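Ticket 2708: Travel blog, posts from the flight out missing after restore
Opened 10/13/18. Site: Cuncombe travel blog. Status: open

Posts drafted offline on the Ferulbridge trip do not show on the public page. Drafts are present in the admin list.
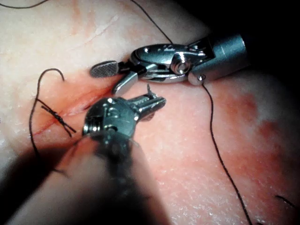

Yevhen Zhuravel
Site support

Checked the import log. 18 posts came in, 3 with no time zone set. The scheduler treats those as future posts and holds them back.

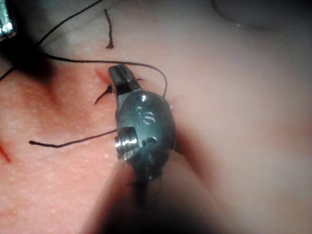

Set the zone by hand on the Yoon stopover post and cleared the cache. It now shows, but above the departure post. Order is taken from the upload time. 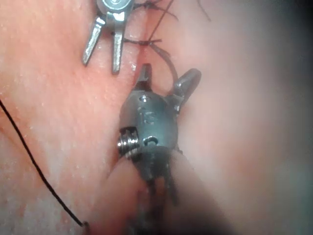 The Urkine ferry post is a separate fault. It was saved in two halves when the airport wifi dropped, and both halves have the same address. I have joined them at one point only, and left the rest of the text alone. Domnica Crăciun to check the wording at the join.
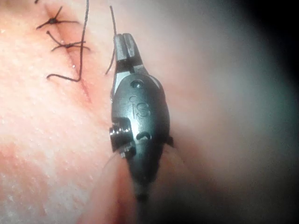 Redirects from the July addresses still fail. Rule 2 in the list overrides the new one. Will move it down and retest.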